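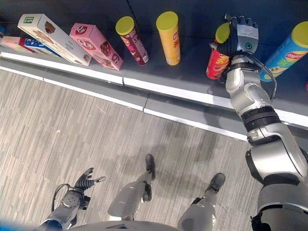
Mão direita na lata vermelha, indicador verde aceso. O laço do cabo é o do punho.

limov_tec
Abro o tópico para discutir o encaminhamento do cabo do punho direito. Na célula de reposição da Skestham o cabo sai pelo lado de fora e faz um laço sobre a prateleira. Aos 33 ciclos tivemos a primeira perda de comunicação com a mão. O conector estava com a trava aberta. Fechei, refiz o zero dos dedos e voltou. Alguém encurta esse laço?

Plumard80
Encurtar, não. Com o punho na rotação máxima falta cabo e quem sofre é o conector. Prenda no antebraço com duas abraçadeiras de velcro e deixe 80 mm livres.

limov_tec
80 mm é pouco. Medi com o braço estendido até o fundo da prateleira e o cabo já estica.

Plumard80
Mediu com a abraçadeira antes ou depois da junta? Tem que ficar depois, do lado da mão.

limov_tec
Antes. Vou repetir.

r_skestham
Discordo dos dois. O cabo é sintoma. Se a preensão fecha com força demais, a mão vibra no fim do curso e solta a trava. Baixe o limite de corrente dos dedos para 50% e veja se o erro some. Lata com tampa plástica não precisa de mais que isso. 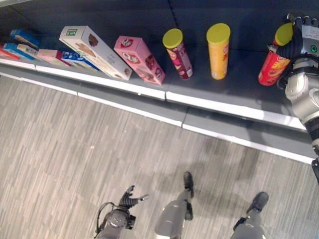 Macarena Iglesias
Com 50% a lata gira na mão quando a pega é alta, perto da tampa. Testei em maio na célula da Li e tive que descer o ponto de preensão no programa. Se mexer na corrente, refaça também a altura da pega.

r_skestham
Na minha célula não girou. Que revestimento tinham os dedos?

Macarena Iglesias
O original, já gasto. Pode ser a diferença.

limov_tec
Resultado: abraçadeira depois da junta, folga de 80 mm, corrente sem alteração. Três turnos sem queda. O cabo não estica mais no fundo da prateleira. Não testei os 50%.

r_skestham
Três turnos é pouco para descartar a corrente. Anexe o log dos dedos.

limov_tec
Anexo quando fechar a semana. A trava entrou na lista de inspeção de início de turno.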